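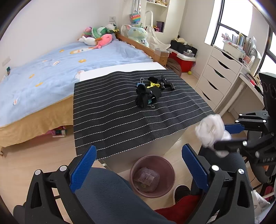

7/29/21. Slept badly and gave up at half six, so I made a start on the bedroom table before work. It has been the place where everything lands since I got back from Hirnau. The black mat with the white stitching covers nearly all of it now, still creased on the right half, and the small stuff has ended up in the far right corner: the rolled black bundle, a blue binder clip and a teal one, something yellow. I want the bundle in the drawer by the weekend.

Gaëtan Baudry rang at lunch about the Skála trip. He has booked two places through Pretix and I owe him 35 for mine. Train is extra – he thinks 20 each way if we book this week. I said yes.

Work dull. Rain from four. Had soup and the end of the bread, then wrote back to Ingvar, who wants his tent returned before December. Must look under the bed for the pegs.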